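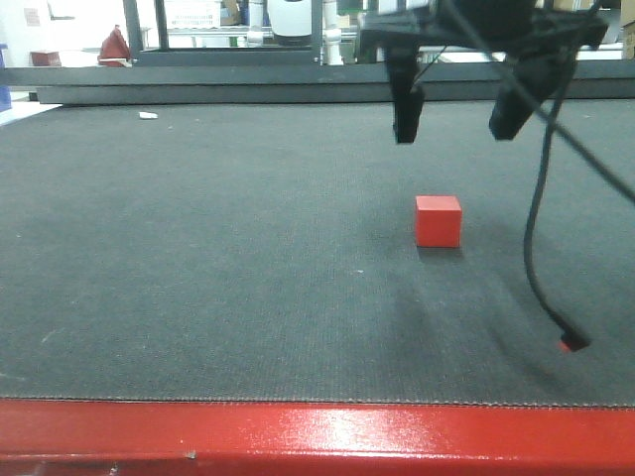 2020-03-05

Hi Kai,

Quick catch-up on the Bramthorpe oral history money. We've now recorded 73 people who worked at the Wendt mill, and I'm thrilled with how chatty they've been (one session ran to 90 minutes and I only asked 4 questions!). Typing it all up is the slow bit - roughly half is done.
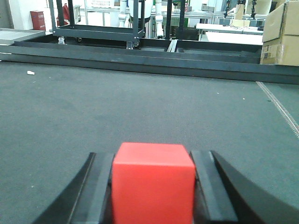
**Will the Wadton recordings be finished this month?** Most of them will, but three people asked to move to the end of March, so their transcripts will come after that.

Spending is on track. The Pluvance transcription fee went up a little, and I covered it out of the travel line, as you suggested on the phone. 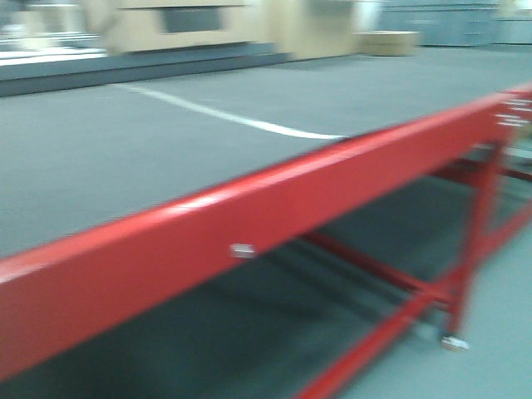 *Progress Report, Issue 3*

Next up is the listening evening at Wadton library. I still need your okay on the flyer wording before I print - could you send it over when you get a minute?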